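From: Augustina Aidoo
To: Fulusen home robotics list
Subject: Re: [fulusen] chores, are we there yet?

Senyo Akpalu wrote on Thursday:
> My mum asked me when she can have one of these to tidy her bathroom
> shelf. I told her 14 years and she was quite cross with me. Does
> anyone here have a kinder answer?

Dear Senyo, and hello everyone,

Do give your mum my sympathy! I'd have said four years myself, but I'm a hopeful sort, and Tarık always tells me off for it. My own feeling is that the big, dull jobs will come first (carrying, fetching, wiping a flat worktop) and that the bathroom shelf will hold out for a good while yet. 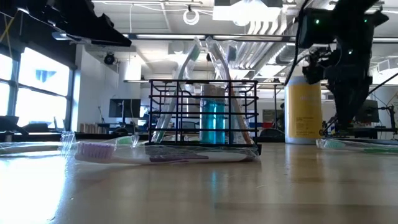 Packaging is what worries me most. A toothbrush in a clear sleeve is shiny and slippery, it crinkles when you pinch it, and the stiff part isn't where the plastic ends. You and I would just pick it up and drop it in the rack, chatting all the while, but for an arm with a camera every gleam of light is a little puzzle. And then it has to go in upright, between things that are already standing there.

Yayra, didn't you have some notes on glare from the Anley work? I'd love to read them if they're fit to share, even the messy ones.

Warmest wishes to all,
Augustina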